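Home | Forum | Data collection | Search

Handover demos: keep or cut?

karthik_b
We logged 28 two-arm episodes in November. Do you keep the part where a person passes things in?

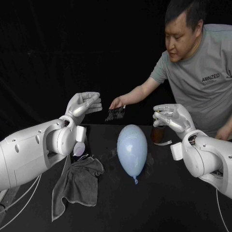
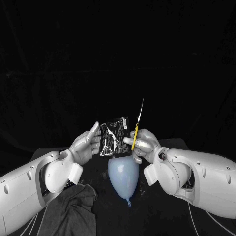
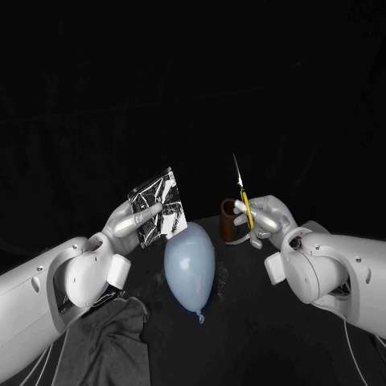
Balloon task, both arms.

I trimmed 12 episodes to start after the person leaves. Training loss looks cleaner.

eyvindur
Disagree. Keep it and label it - the policy will meet people anyway.

shanthi_j
Cut it. Two policies, two sets.

karthik_b
Will run both.

Recent threads
Greter wrist calibration
Plukeo log format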